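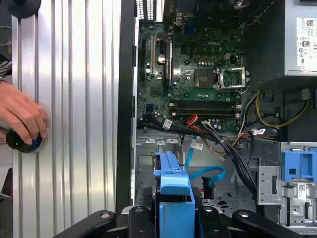
Caroline Nzioka would prefer that the memory and the processor of each tower be logged on the same line as the chassis, with no separate parts sheet, and her remark was passed to the bench in writing before the first case was opened. The point is accepted. From this entry onward, one line in the register stands for one tower, and whatever is taken out of it is entered to the right on that line.

Workshop notebook, bench 2
July 2019
Entry by T. Aasen. Read and initialed by L. Hedlund.

Purpose of the work

The Ginbridge office has released its old desktop towers to the workshop. The lot is entered in the register as 96 units. The instruction is to open each one, remove what can be used again, and prepare the empty cases for the metal contractor. Drives were withdrawn at Ginbridge before transport and are not our concern, except that any drive found in a bay is to go directly to Irfan Mohmand, unlabeled and untested, with the register number of its tower written on the bag.

The Dell towers are being done first. They form the largest group and their boards are close enough to one another that the same order of work can be kept throughout. The mixed remainder will follow in August.

Order of work as practiced this week

1. Tower on its side, cover off, register number written on the inside of the chassis in marker. The paper labels applied at Ginbridge come off with handling and should not be relied on.

2. Memory slots first. Press the latches at both ends outward together. Modules go into the gray antistatic trays and are sorted later by capacity. Where the slots are already empty, enter "none" in the register. A blank space has been read two different ways in the past and caused a recount.

3. Expansion slots. Note any card by type. Several towers have had their cards taken already, and the rear brackets with them.

4. Coin cell. Push the retaining clip back and let the cell rise. Do not lever it across the contacts with a screwdriver. Cells go in the lidded tub with tape over one face. The tub was found open twice, and Leif Hedlund has asked that this not recur.

5. Processor. Release the lever slowly and lift the retention frame fully before touching anything in the socket. If the board is to be kept, a cover goes over the socket before the case moves again. We are short of covers — see below.

6. Cables. Leave the main harness attached to the power supply and tie it once. Loose leads for the drive bays are collected by length. Please do not cut any of them to save time. The orange ones in particular are wanted for the test rack.

7. Board out only if it has been marked for reuse. Otherwise it remains in the chassis until the second pass.

Observations

The towers are dusty but in fair condition. The heaviest deposit is at the fan and along the floor of the case under the cables. Compressed air was used at the open door only, after Barry Lambert objected to its use at the bench. A soft brush and the small vacuum proved adequate for most cases and will be the normal method.

The retention levers are stiff on a number of units. On register line 14 the lever sprang up and struck the edge of the board. No damage was found under the lamp, but the board has been marked "doubtful" and set apart. Keep a thumb on the lever through its whole travel.

Line 22 had a screw loose beneath the board. It was heard when the case was tilted. Tilt every case once, gently, before power is applied to anything.

Line 31 carries two register numbers, both in the same hand. The lower number has been kept. Caroline has been informed, and the total on the front sheet will need to be corrected if a second tower does not appear under the other number.

Testing

Each board marked for reuse is run on the Brindau supply with one known module and one known processor. The check is limited to whether it starts, reports the memory correctly and holds the clock after a new cell is fitted. Longer testing is left to whoever takes the board. Two boards failed to start on the first attempt and started after the module was reseated. These are recorded as passes with a note. One failed in every slot and has been written off.

A question was raised as to whether old cells should be measured before disposal. It was decided that they should not. A new cell costs little, and a board that loses its settings in a classroom takes up far more of Barry's time than the measurement would save.

Stock and requests

Antistatic bags, medium: opened the last box of 100. One further box ordered through Alance.

Socket covers: order placed for 100. Until they arrive, processors are to stay in their sockets on boards marked for reuse, with the frame closed over them.

Chassis screws: the jar holds over 400, of two threads which look alike. They should be separated before the next rebuild. Tyra to do this.

Screwdrivers: the long Polák driver with the magnetic tip is missing from the rack. If it is on another bench, please return it. The short one does not reach the rear board screws without the hand resting on the slots.

Changes to the bench arrangement

The lamp has been moved to the left side so that the socket is lit from the front of the case. The trays are now behind the work and no longer under the elbow. Leif has requested that covers be stacked flat beneath the bench, since two were bent while leaning against the wall and would not slide back on. Bent covers go with the metal.

Outstanding

Lines 14 and 31, as above. Written confirmation from Ginbridge that the asset numbers may be removed from the outside of the cases — requested, not yet received. Until it is, the cases stay on the pallets in the corridor, on the side away from the fire door, and none is to be released to the contractor.

Irfan asks whether the power supplies should be weighed with the cases or separately. Separately, unless the contractor states otherwise. The scale is in the cabinet by the sink and needs its own battery replaced.

Bench cleared and tub lid closed. Next entry to begin at line 38.

T.A.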